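Room 208 in Color
Gallery by Annag Semple
Posted 10/2/19

I have wanted to do a gallery on Room 208 ever since I first walked past its open door, and I finally have one! If you're new, I photograph workrooms, mostly the ones people walk through without looking up, and I care far more about the benches, bins and lamps than I should. Wiklow has plenty of handsome spaces (the front stairwell got its own gallery in July, and thank you for all the kind notes), but 208 is the one I kept thinking about on the drive home.

What I love is the color. White tables, gray and silver nearly everywhere, and then the small things come in blue and pink and green, like somebody spilled a bag of candy mints. I don't think anyone planned it that way. Morven Crichton, who shares the Prokdale page with me, says it looks like a kitchen from a very good diner, and I can't un-see it now.

Captions are short-ish. I get carried away, you know this.

The bench end

Every long table has one end where things get set down. I always go there first, before anyone has a chance to straighten up for company. My favorite piece of the whole visit was waiting right there: light blue headphones with pale gray cushions, laid on a white box. Then the tangle of wires with their red alligator clips, which I could look at all day. Red, black and blue leads on a plain white top! Look past the gray fabric chair, too, and you'll find an orange container back in the room, near a wooden stand. That touch of orange does so much work in a room full of aluminum.
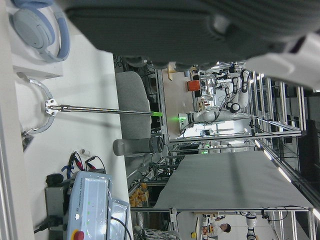 The long green belt

OK, this is the one I came for. The conveyor belt is a deep forest green, a bit scuffed, with pale scratches all over it, and I would happily paint a front door that color. The scuffs make it. A spotless one would look like a showroom and I'd have walked on by.

The overhead lights leave bright white patches on it, which I usually try to work around, but I've left them alone. I like knowing where the lamps are. The silver rails do a nice job of framing all that green, especially the near one with its grooves.

And then the pink tray! It's empty and it sits on the white tabletop as if it had been set for lunch. Rounded corners, raised rim, a floor that goes a little more salmon than the rest. There's a pale blue bottle over at the end of the conveyor too, and a peek of blue headphones behind it. Pink, green and baby blue in one spot. I was delighted.
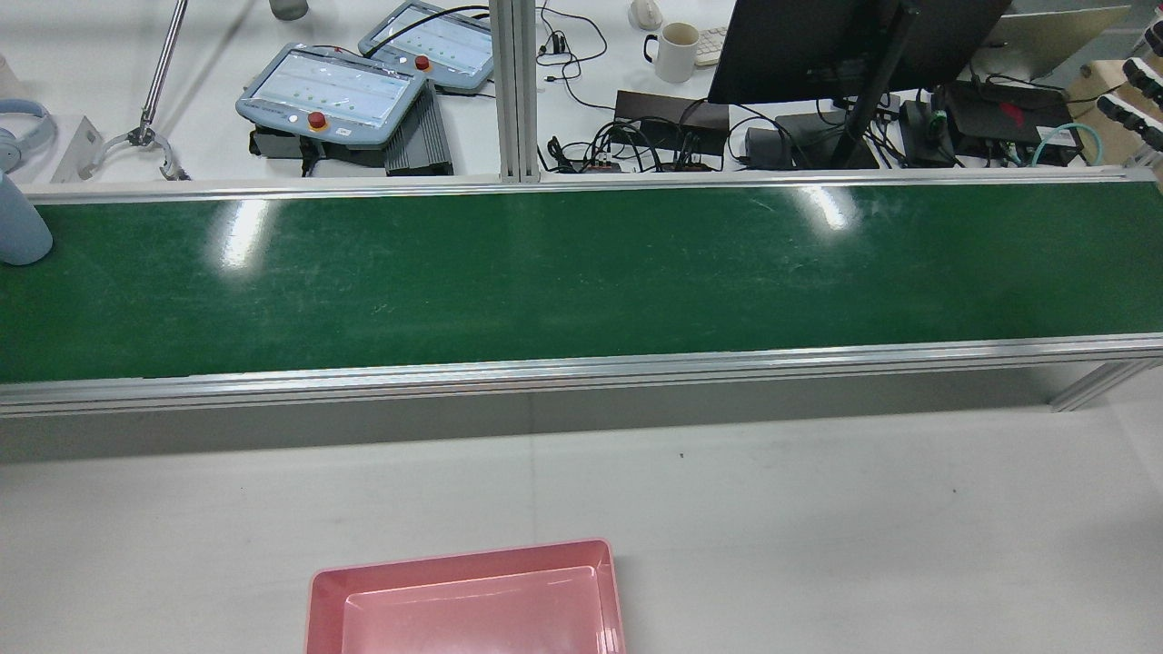
A short detour about green

I went home and got out my Avberg paint cards to find a match for the belt. I own a ridiculous number of these cards. The nearest one in daylight turned out far too minty under my kitchen lamp, and the next one down looked black by supper time. If you have ever matched a dark green to your satisfaction, please write and tell me how you did it. Morven thinks I should take a card back to 208 and hold it up against the real thing, which is sensible, and so of course I hadn't thought of it.

Looking up, looking down the aisle

I nearly always forget ceilings. Two galleries ago a reader scolded me for it (nicely), and I've been trying to do better. This ceiling earns it: dark ducts and pipes running on a diagonal, and long fluorescent lights glowing white underneath, getting smaller as they go away from you. I'm such a sucker for a row of lights.

Down at table level there's a big matte black box with HUAWEI on it in a whitish gray, a good heavy block of darkness in a pale room. Somebody in a black top is leaning over a workstation farther up, and there are little bits of blue and orange on a table nearby. Please also admire the white cabinet with black cables draped on it, next to a brown cardboard panel. Cardboard is a lovely warm brown and I will not hear otherwise.
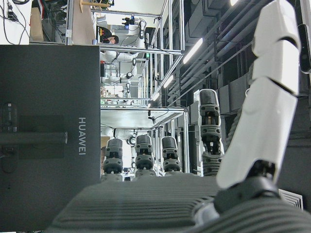

Bins, and a cup

I've saved the bins for last. There's a light sky blue one with low sloping sides, and a coral-pink one down beside the far rail, both of them open, both on white. I have bought bins like these for my own house and they have never looked half so good, probably on account of my table being brown and covered in mail.

On the belt itself is a light blue cup lying on its side, more of a periwinkle really, with the rim a shade paler. It throws a small shadow on the green. That's the one I'd print and hang.
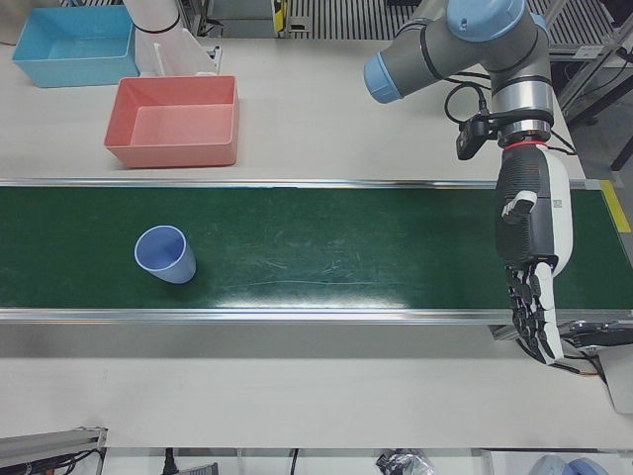

My own sewing room is next in line for a makeover, and I've been carrying this gallery around on my phone while I decide. The Lennox shelves are already up, plain white, and I'd been dithering over whether the whole room would come out chilly. I don't worry about that anymore. I'm going to keep everything big as plain as I can and let the small stuff have the color: a sky blue bin for zippers, a coral one for bias tape, and a dark green cutting mat between them and me. I even want a strip of yellow tape on the tabletop, like the one past the right end of the belt, to mark where the ruler goes. It's such a cheerful yellow next to that green and silver. Morven has offered to help me sort buttons in exchange for lunch, and I intend to hold her to it.

Notes and odds and ends

Prints: several of you asked after the stairwell gallery. Yes, I can make small ones, matte paper only. Glossy does something unkind to whites and there is a lot of white in 208.

The archive: I finally finished renaming my files, all 2,633 of them, so if you asked for an older workroom picture and never heard back, try me again. I can find things now!

Color requests: I keep a running list of rooms with one good strong color in them. Yellow is badly underrepresented. So is purple, although I've yet to meet a purple workroom, and I'd travel quite a distance for one.

Next gallery: the Prokdale mail room, as long as the light holds up. It has pigeonholes from floor to ceiling and a rolling ladder, and the labels are all in different handwriting. Morven is taking half of the pictures this time, so expect better ceilings.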